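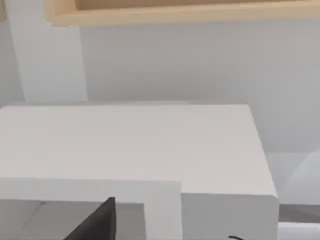

How to write acceptance rules for a simulated kitchen task

When I joined the Fillwood project, our rule for a good episode was one sentence: "the drawer is open at the end." After 697 episodes we had an argument every week about what this sentence means. Is it open if the gap is only two fingers wide? Is it open if the arm went through the cabinet side to get there? Below is the way we write rules now. It takes one afternoon for a new task.

Step 1. Write the start state first

Before you say what success is, say what is true at step zero. For each moving part (drawer, door, lid) write the joint value and the allowed range. For the arm, write the home pose and how much it may be changed at random. If the start state is not written, two people will test two different tasks and both will believe they are right.

Step 2. Define success with a number from the simulator

Do not use the camera image for this. Read the joint value. Our drawer rule says: the drawer has traveled at least 116 mm from closed, and it stays there for 23 control steps after the gripper lets go. The second part is important. Without it, a drawer which bounces back is counted as a success.

Step 3. List the things that cancel a success

Keep this list short, but do not leave it out. Ours is:

- contact force on any fixed surface over the limit in the task file
- any robot link inside a cabinet body by more than the solver tolerance
- an object that was on the counter at the start is on the floor at the end
- time limit reached

An episode that meets Step 2 but also has one item from this list is marked "failed, goal reached". We keep it as its own label. It was Urmas Kļaviņa who asked for this, and I was against it at first — it looked like extra work. Now it is the label I read most often, for it shows where the policy is cheating.

Step 4. Check what the wrist camera can see

Play ten episodes slowly from the wrist view. Plain gray and white cabinets are difficult: a counter edge and the wall behind it can have nearly the same shade, and only a small part of the finger may be in view. If a person cannot tell where the opening is, write this in the task notes. Do not change the lighting quietly to make it easier. A lighting change is a new version of the task.

Step 5. Freeze and number the rules

Put the rules in the same folder as the scene file and give both the same version number. Results from version 2 may not be put in one table with results from version 3, even if "only the tolerance" was changed. In October we had to run 946 episodes again for this reason.

Step 6. Let another person score by hand

Choose twenty episodes, hide the automatic labels, and ask a colleague to score them with only your written rules. When the colleague and the script disagree, read the rule aloud together. In our case it was nearly always the text that needed repair, and the script was fine.

The template file we use is called lustar_rules.txt and has empty fields for Steps 1 to 3. Please fill in every field, also when the value is "none".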